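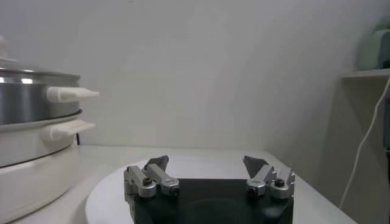
Round white plate, Nomura Buns, Hallham

Kitchen Assistant, Steamed Buns (part time)
Nomura Buns, 423 Markov Street, Hallham
Two openings

Nomura Buns makes steamed buns for lunch counters, school events and home customers in Hallham and Cledcombe. Last February we sold 3,953 buns, all of them shaped by hand, and orders have stayed close to that level. We are hiring two part-time kitchen assistants for the morning shift.

The job is mostly steaming, plating and packing. You will also help with dough when the bench is busy, but you do not need to know how to shape a bun before you start. We teach that over the first few weeks.

What you will do

Set up the steamers at the start of the shift: fill with water to the line, seat the basket, check that it sits level.
Load the baskets with room between the buns. They grow, and buns that touch will tear when they are pulled apart.
Lift lids away from your face and set them down flat where no one will knock them.
Move buns from basket to plate one at a time, by the sides, without denting the tops.
Check each batch and set aside any that are wrinkled, split or yellow.
Pack cooled buns into boxes and label them with the filling and the time.
Wash baskets, lids and plates, and wipe down the tables between batches.
Write down what went out and what was set aside.

Larger orders go through the stacked steamers in the back. For plain buns, samples and new recipes we use a small electric steamer on the table, and everyone on the shift takes a turn with it.

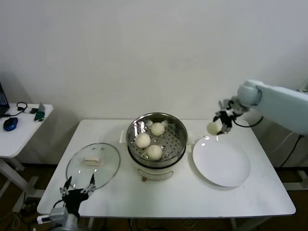

Plating sounds like the easy part and it is where most new people are slow. A fresh bun is soft, and the skin marks if you squeeze it. Expect to spend a good part of your first week just on this. We would sooner have you slow and tidy than fast, and we will not put you on customer orders until you are comfortable.

What we are looking for

You can stand for most of a shift and lift a 50-pound bag of flour with help.
You are fine working near steam and hot metal.
You keep your area clean without being asked.
You can read an order sheet and follow it.
You can get to Markov Street for a 5:30 a.m. start. The first bus from Cledcombe gets in too late, so please think about this before you apply.

Kitchen experience is useful but not required. A food handler card is required - if you do not have one, we pay for the class and you can take it during your first month.

Hours and pay

Shifts run from 5:30 a.m. to 10:30 a.m., four mornings a week. One of those is a weekend morning, and we rotate which one. Pay is hourly, with a raise after the training period. We go over the rate in the first phone call. Breakfast is included, and you can take home any set-aside buns at the end of the shift.

Aprons and gloves are provided. Please bring your own closed, non-slip shoes.

Allergens

Our kitchen handles wheat, milk, soy, sesame and pork every day. We cannot keep any part of the room free of them. If this is a concern for you, ask us before the trial shift.

How to apply

Stop by the side door at 423 Markov Street between 11 a.m. and 1 p.m. and ask for an application, or leave a letter in the box there. Include a phone number and the mornings you can work. A resume is fine but a few lines about past jobs will do.

We call people back in the order they apply. If it seems like a good match, we will set up a paid trial shift of two hours. Applications stay open until both places are filled.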